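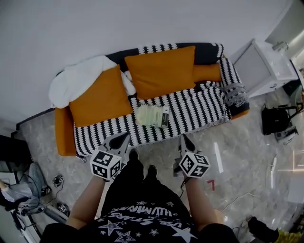 Dilruba Chowdhury built her first pair of grippers on a kitchen bench with a borrowed printer. The ones she uses now came out of the shared workshop on Traklow Lane, where she rents a shelf and half a table. She has been working on them with Leire Collado for most of a year.

The idea is simple enough to say. A person holds one gripper in each hand and does an ordinary household job, such as picking up a cushion or folding a blanket. The movements are recorded, and later a robot arm with the same kind of fingers is trained to do the job from those recordings.

"I wanted to build the arm first, like everyone does," Chowdhury says. "Leire talked me out of it. She said if we couldn't pick up a magazine with the fingers in our own hands, a motor wasn't going to help."

Collado trained as a fitter and came to robots through repairing sewing machines. She does most of the mechanical work. The fingers are her fifth design. The first four were too stiff, too short, too slippery and, in one case, glued on backwards.

"That one was late at night," she says.

Each gripper has a cube at its base printed with black and white square patterns. The software looks for those squares and works out where the gripper is and which way it is pointing. They tried a single flat marker to begin with and lost it every time somebody turned a wrist.

"With a cube there's nearly always a face showing," Chowdhury says. "Matte paper, though. We printed the first lot on glossy and they vanished under the workshop lights. It took me a fortnight to work out why."

The two of them record on a sofa because it is hard. A tabletop is flat and things stay where you put them. A sofa gives when you push on it, cushions slump, and a throw will catch on anything. Patterned fabric makes it harder again, and Chowdhury chose it on purpose.

"People's houses are full of pattern," she says. "If it only works on a plain grey couch, I haven't made anything."

Paper is the worst of the lot. A thin booklet lying on a seat has no edge you can get under, and a person with gloves on would struggle with it. Collado's answer was to slide the paper to the front edge of the seat and pinch it where it hangs over. She can do it on most tries. Chowdhury says she is a good deal less reliable.

They do 100 takes of a job before they change anything. Of the last full set, 81 were good enough to keep. The rest went for the usual reasons: a marker hidden behind a cushion, a dropped object, a cable that pulled.

Cables come up a lot when you talk to either of them. The grippers are wired, and the wire has to go somewhere. Chowdhury would like to go wireless but has put it off twice.

"I tried a battery version and it made the thing heavy in the wrong spot," she says. "After twenty minutes your wrist is gone. A cable weighs nothing. You just have to remember where your feet are."

The whole project has cost them $600 so far, not counting the bench fee. The largest single item was a reel of flexible filament that Collado didn't like and gave away. The screws and springs came from a box she already had. She is careful to say that the labour isn't in that figure.

Candela Olmedo, who runs inductions at the workshop, has asked them to give a short talk for members. Chowdhury is willing. Collado would sooner hand the grippers around and let people have a go.

"You understand it in a minute if you hold one," Collado says. "You realise how much you normally do with your palm. You haven't got a palm any more. You've got a couple of bits of plastic and your eyes."

The arm itself is still in pieces. Two joints are finished and the third has too much play in it, which Collado blames on a bracket she cut in a hurry. She has drawn a new one in aluminium and is waiting for time on the mill. The shoulder motor they bought second-hand hums when it holds a load, and neither of them has found out whether that matters.

In the meantime they keep recording. The next job on the list is straightening a throw, and after that putting a cushion back in its corner the right way up. Chowdhury has a page of these written down in the order she thinks they will get difficult. Collado has crossed out two and moved another to the bottom, with a question mark.

"Fitted sheets," she says. "I can't do that one with my hands."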